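Seven years of second-hand seed

Győző Mészáros keeps his seed in a back bedroom in Skasorville, on the north side where the radiator has been turned off. He started the Biklow seed exchange after giving up his allotment shop, and it now sends out 3000 packets a year, nearly all of them beans, tomatoes and lettuce saved by people in their own gardens.

He grew up with seed saving and didn't think of it as a hobby. "My grandmother had beans in stockings hanging behind the door," he says. "You didn't buy beans. You'd have been laughed at."

The exchange works by post. Members send in what they have saved by the end of November, with the name of the variety and the year it was grown, and can ask for 20 packets in return. There is no charge beyond the stamps. Mészáros spends the winter sorting, and by the middle of March most of the orders have gone.

Not everything that arrives can be used. Squash is the worst, he says, as it crosses with any other squash nearby. "Somebody sends me a lovely letter and a bag of seed from a pumpkin, and I know there were courgettes next door. I can't pass that on. What comes up could be anything, and some of it is bitter." He now turns down squash altogether unless the flowers were pollinated by hand and taped shut.

Damp is the other trouble. Beans should be dry enough to shatter under a hammer. If they only dent, they go back on a tray for another week - he doesn't use the oven, and he is short with people who do. "Forty degrees and you've cooked them. They look perfect and they're dead."

I asked which variety he would save if he could only keep one. He thought about it for some time and chose Clastance, a climbing bean with a flat green pod that came to him from Győző Nyitrai, a retired bus driver he met at a show. The two men share a first name and have been mixed up in the newsletter more than once. "His beans were better than mine, so I didn't complain."

Nyitrai grew Clastance for most of his life and never wrote anything down about it. Mészáros has had to work out the sowing dates for himself, and thinks the first week of May is early enough.

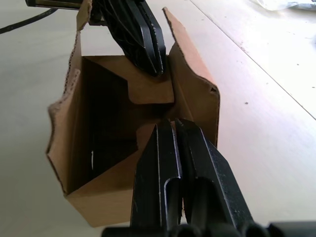

"People sow too soon," he says. "They get a warm weekend and they're out there. The soil's still cold and the bean just sits in it and rots, and then they write and tell me the seed was bad."

Before anything is posted he tests a sample on wet kitchen paper. He wants eight out of ten to sprout. Anything lower is marked on the packet, so that the grower can sow more thickly.

This spring he has had 500 new requests, more than he can fill, and has asked members to take half their usual number. He would like some of the newcomers to send seed back in the autumn, though he isn't counting on it. "Let them grow something first. Lettuce is easy. Leave one plant alone and it'll do the work for you."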